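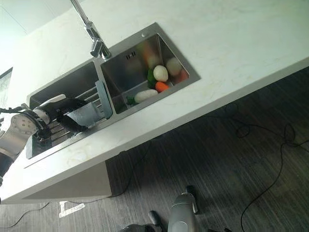

Prep Sink Automation at Perside: Status After the First Phase

The robot assigned to vegetable prep at the Perside test kitchen has finished its first phase of supervised work. The task is limited to the double sink: pick up produce and sink accessories, move them between basins, and set washed items on the rack. Peeling, trimming and all knife work stay with the kitchen staff.

The mix used in the trials is deliberately uneven. Round white vegetables, carrot, long radish and leafy greens go into one basin together, in no set order. Round items are the easiest for a two-finger gripper. Radish is acceptable if it is taken near the middle. Leafy greens are the slowest item by a wide margin, and a bunch that comes apart in the basin is handed back to a person. Polished steel is a known difficulty as well. A carrot lying against the basin wall produces an orange reflection that the vision software has at times treated as a second carrot. Ornel, which supplies the software, changed the depth filter in August, and false picks have dropped since then.

Metal accessories were added to the task list late, at the request of the morning crew. Flat pieces are hard to lift off a basin floor, and the crew was spending time setting them up for the machine before each run. The gripper now handles them under a reduced force limit. Dividers and racks are still checked by hand before water is turned on.

Phase one covered 129 runs. Of these, 14 were stopped by the operator and 3 by the robot's own fault detection. The operator stops were mostly slips on greens. Two of the fault stops traced to a wrist cable that had been routed too tightly; it now has a longer loop. The third has not been explained.

What changes for staff

Marlina Ong, who schedules the kitchen, has moved the prep start from 5:30 to 6:00 a.m. on robot days. Total paid hours are the same. The 30 minutes have been shifted to the end of the shift for cleaning and for the run log, a new duty that nobody held before.

Each robot run requires one trained operator within reach of the stop button. Gumaro Solís and Fadime Çetinkaya have completed the training. Both report less time bent over the sink and more time standing still and watching, and Çetinkaya has asked that the operator position be rotated every hour. The request was accepted. Solís has objected to the log form, which takes longer to fill in than some of the runs it records. A shorter version is being drafted.

Operator duty carries the same pay grade as prep. Several employees have raised this, and Araceli Xolalpa will take the question to the Aguirre personnel office before phase two. No positions are being removed in phase two. No statement has been made about the period after that.

Floor rules

Power and data cables still run across the floor. Until the overhead track is fitted, carts stay out of the prep area during runs, and staff pass behind the operator. Do not move a cable while the arm is powered. If an item drops to the floor, leave it until the operator calls a stop.

Phase two begins on a Wednesday and adds the Tonton rinse controller, which will open and close the faucet on a timed cycle. Staff who want operator training should give their names to Uriel Cuautle by the end of the week before. There are four places.

Comments (3)

prep_line_2: Is the hourly rotation only for operators or does it apply to the peeling station too? Same standing problem there.

U. Cuautle: Operators only for now. Send me the peeling station request in writing and I will add it to the list.

R.M.: The later start does not match the first bus. Those of us who ride it are still outside at 5:40.

Contact: Kitchen Operations desk, Perside | © Aguirre Staff Newsletter | Back to top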